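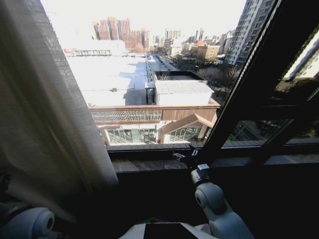 *The head view during the window task at the Sivmont open day, with the gripper forward at the sill.*

Most of the visitors at Sivmont in April watched the arms. I would have had them watch the cloth. A curtain has no fixed shape, weighs very little and hangs against the strongest light in the room. As a test for a household robot I rate it above stacking cups.

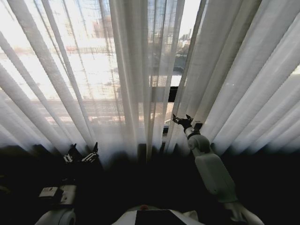
Nayeli Chávez disagreed over coffee: a curtain forgives a grip two centimetres out, she said, and a cup does not. Fair, but the cup also stays where it was last seen.

My complaint is with the handout. Stevier, who ran the day, quoted 3934 logged attempts and gave no definition of an attempt. Does a second grasp after a slip count as one or two? Birkett's sheet for its own demonstration listed 1404, with regrasps kept in a separate column – dull reading, and far more use to a buyer. 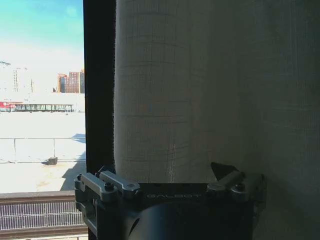
*Wrist camera view: gripper, sheer curtain and window frame.*

The wrist view should be on the big screen at these events. Contact is decided there, and the head camera has to cope with glare and a dark room in the same exposure.
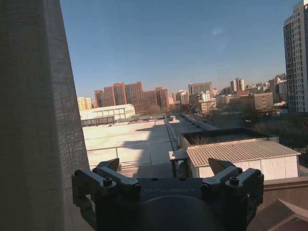
*Wrist camera view, fingers apart, darker curtain to the left.*

Dernell plans a similar day. I would ask for three runs in full, failures included, and one after dusk.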